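News > Press releases > Talness Supper Club

2026-05-04

TALNESS SUPPER CLUB OPENS ITS BOOK FOR A SECOND SEASON

Hello from Talness! I'm Yayra Wumbei, and I cook and generally fuss over the Talness Supper Club, the pay-what-you-can meal we put on in the old ferry office on Budmont Road. I've never written a press release before this year, so forgive me if I go on a bit (my editor friends tell me to put the news at the top, so I will).

The news is that we're back for a second season, with 25 places at each sitting instead of the 19 we squeezed in last time, and booking is open now. There are 10 suppers on the calendar between now and the end of the season. The suggested price is £10 a head for three courses, and if you can't manage that, pay what you can and please don't explain yourself at the door. Under-fives eat free.

We started in February last year with one soup, one pie and a borrowed urn. Gyula Erdős, who had run the kitchen on the Estulus ferry until the route closed, came in to mend the oven door and stayed to make dumplings. He's now in charge of anything with dough in it and I'm in charge of everything else, including the arguments about nutmeg. By the close of the first season we'd served 120 puddings, and I know this only because Gyula chalked them up on the pantry wall and won't let me wipe it clean.

The menus this season lean on what people round here grow and can't get through on their own. There'll be leek and barley broth, smoked fish pie, a proper bean stew with paprika (Gyula's, and he will tell you about it), and for afters a lot of apples. We had so many given to us last autumn that we spent whole evenings peeling, and the freezer is still packed with stewed Bramleys. If you have a tree and a barrow, do get in touch before the windfalls start – we'd love them, bruises and all.

We've been asked if we'll be getting matching crockery and white linen now we're going up in the world. No! Everything is staying as it was, odd plates and wipe-clean cloths included. I grew up eating at my aunt's kitchen table with a patterned cloth on it, and I used to trace the shapes with my finger while the grown-ups talked. I think people sit longer at a table like that. They certainly spill more cheerfully. 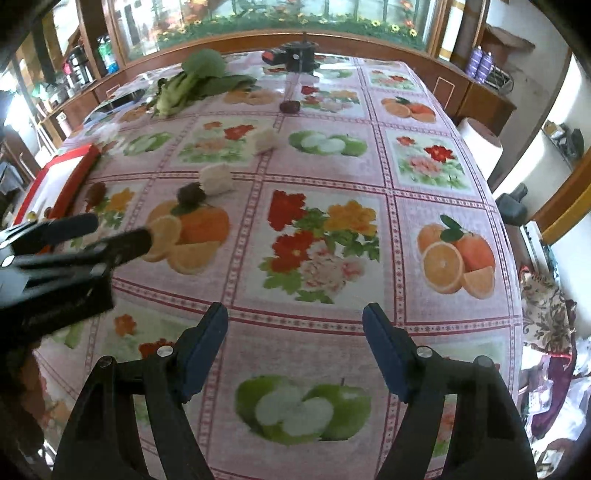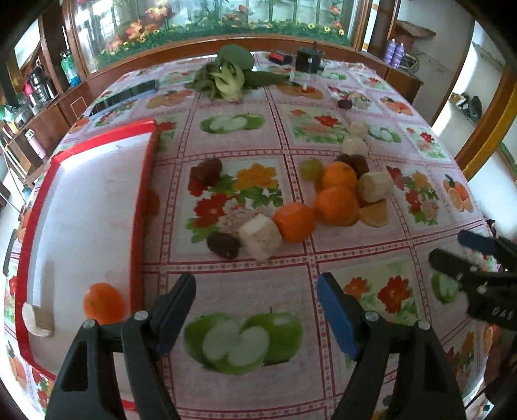

Fruit and flowers on the tablecloth, green apples included.

A few things have changed. We now have two sittings a night, an early one for families and a later one for anybody who'd like to hang about over coffee. The step at the front has been replaced with a ramp, which took far longer than it should have, and the side door is for deliveries only. There's a quiet corner by the back window that can be kept for you if you ask when you book. Tell us about allergies then too, as we cook from scratch and can nearly always swap something if we know by the morning.

Yip, the little grocery shop next door to us, is taking bookings over the counter for anyone who'd sooner not do it by email. They're also keeping a basket by the till for spare jars with lids. We're after the medium sort, for chutney, and we can never have too many.

Gyula would like it put in writing that he's happy to teach dumplings to anyone who turns up early enough on a supper night with clean hands and an apron. "You'll make ugly ones first," he says. "We eat those in the kitchen." I've eaten a great many of them and they taste just the same.

If you write for a paper or talk on the radio and would like to come along, you're very welcome, and we'll lay you a place. Please do have the pudding.

Bookings: at Yip, or by email through the Talness Supper Club page
Press: ask for Yayra Wumbei, mornings are best
Apples, jars and offers of washing-up: side door, Budmont Road, any supper night

ENDS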